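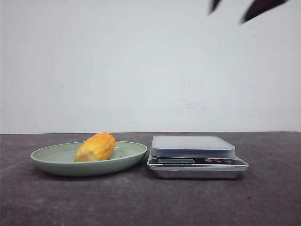

*Green plate on the left, kitchen scale on the right, gripper fingers up top.*

# weigh-it

Hi! You've found the data and scripts for our club's spring project, which is teaching a tabletop arm to pick something up off a plate and set it down on a kitchen scale. We're the robotics club at Ndlovu Community College, and I'm the one who ended up writing the README (I missed the meeting where jobs got handed out).

Last updated: 3 March 2018

## What's in here

There are 113 episodes right now. One episode is one try at moving one object, driven by a club member with the hand controller. Each has a video from the fixed camera, the joint log, and a little text file with notes. Please read the notes! Some of them are just "ok," but some will save you an afternoon of wondering why the arm stops halfway for no reason (the reason was usually that somebody's elbow hit the pause key).

```
weigh-it/
 episodes/
 notes/
 scripts/
 replay.py
 trim.py
 check_sync.py
 splits/
 train.txt
 held_out.txt
```

The held-out list has 20 episodes in it. We picked them by drawing numbers out of a mug, so don't read anything clever into the choice. If you're comparing results with ours, leave that list alone.

## Setup

- Arm software is Tekus, the version on the lab computer. I tried a newer one at home and the joint names had changed, so the replay script fell over right away.
- Recording goes through Pellau, our own logging tool. It's in a separate repo and it's kind of a mess, but you only need it if you want to record new episodes.
- Plate on the left, scale to its right, with a gap of bare table between them. Keep both pretty close to level with each other from front to back.
- Leave the front of the table clear. The arm's home move swings wider than you'd think.

## Labels

Every episode gets one of these:

| label | meaning |
|---|---|
| `placed` | object ended up on the platform and stayed there |
| `dropped` | it was picked up and then fell |
| `missed` | fingers closed on air |
| `bail` | driver gave up or hit stop |

We argued a lot about whether half on the platform counts as `placed`. It does if it was still there when the recording stopped. I voted the other way and lost, so blame the rest of them.

## Stuff that will trip you up

The fingers smear in the video when the arm is moving fast. If you're trying to find fingertip positions from single frames you're going to have a bad time with those, so use the joint log and treat the video as a backup.

Don't plan on getting weights out of this either. We never logged any, and the display can be dark in the footage. I'd love to add a weight column someday (it's a scale, come on) but we'd need a different way to read it.

Lumpy produce is way harder than the foam blocks we started on! A grasp that looks great from the camera side can be hanging on by one ridge, and then it rolls the second you lift. Coming in slower helped a bit. Turning the wrist to line up with the long way of the fruit helped more.

Also, the clocks. The camera and the joint log drift apart on long episodes. Run `check_sync.py` before you train on anything, and if it complains, run `trim.py` and check again.

## Still to do

- [ ] rename the old episodes so they match the new ones
- [ ] second driver's notes need typing up, they're in a notebook
- [ ] swap the plate and scale sides for a new batch
- [ ] get a baseline running before the Ruvell student showcase in June

## Using it

Go ahead and use it for class projects, just mention the club. If something's broken, open an issue and tell us which episode number you were on. We check after club meetings, so give it a few days.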